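Noise and Concentration in Shared Study Rooms

Student Project Report
Submitted by Karine Gosselin and Nomvula Pillay
Tue 4 September

1. Purpose of the project

The project examined how background sound affects reading and note-taking in shared study rooms. Students at the college often say that the rooms on the lower floor of the Wanyama Building are harder to work in than those upstairs, although both floors are open to the same users and follow the same rules. The project set out to learn whether this view is widely held, and which kinds of sound are considered the most disturbing.

The work was carried out as part of the second-year course in applied research methods. It does not attempt to measure hearing or to give medical advice.

2. Background

Earlier course projects dealt mainly with lighting and seating. Sound was mentioned in the February report on library use, but only in the open comments, where speech was named more often than any other source. Speech is generally thought to be more disturbing than steady sound of the same level, as the listener tends to follow the words. Steady sound, such as that of a fan, is more easily ignored after a few minutes.

Room surfaces also play a part. Hard, smooth surfaces return sound to the room, while carpet, curtains and padded furniture take up part of it. A conversation held at a normal level may therefore carry much farther in one room than in another of equal size.

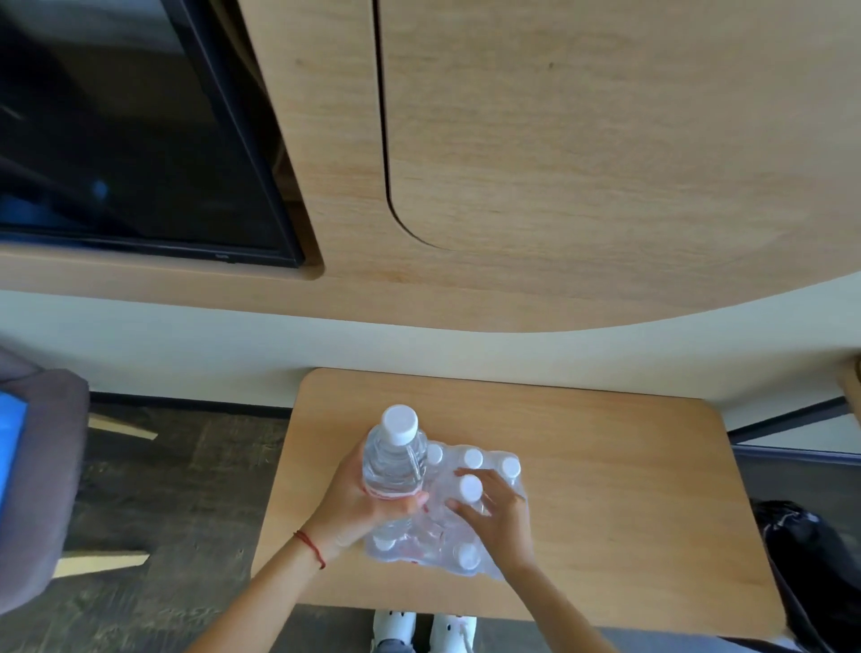
3. Method

A questionnaire was given to 100 students over a period of two weeks. It contained five questions on study habits and on sounds noticed during the most recent visit. Answers were given on a written form and entered in a spreadsheet by both authors separately, after which the two versions were compared and corrected.

In addition, three short listening sessions were held on each floor. During each session the authors sat apart and wrote down every sound that caused them to look up from their reading. No recordings were made, and no names of room users were written down.

4. Results

Most respondents preferred the upper floor. The reason given most often was conversation in the hallway, followed by doors closing and telephone alerts. Ventilation noise was noticed by many respondents but was seldom described as a problem.

The listening sessions supported these answers in part. On the lower floor, the authors' notes were dominated by voices from outside the room. On the upper floor, chairs being moved were the main source. The authors did not always note the same sounds, which shows how much attention differs from one listener to another.

5. Limits of the study

The questionnaire was handed out near the main entrance, and students who avoid the building altogether were not reached. All listening sessions took place in the afternoon. Evening use may be quite different, especially before examinations.

6. Recommendations

The authors recommend that door closers on the lower floor be checked and adjusted, and that felt pads be fitted to chair legs on the upper floor. Signs asking for quiet should be placed in the hallway as well as inside the rooms. A later project could repeat the listening sessions in the evening, using a sound level meter borrowed from the physics department.

The blank questionnaire and the combined results table are attached as Appendix A and Appendix B.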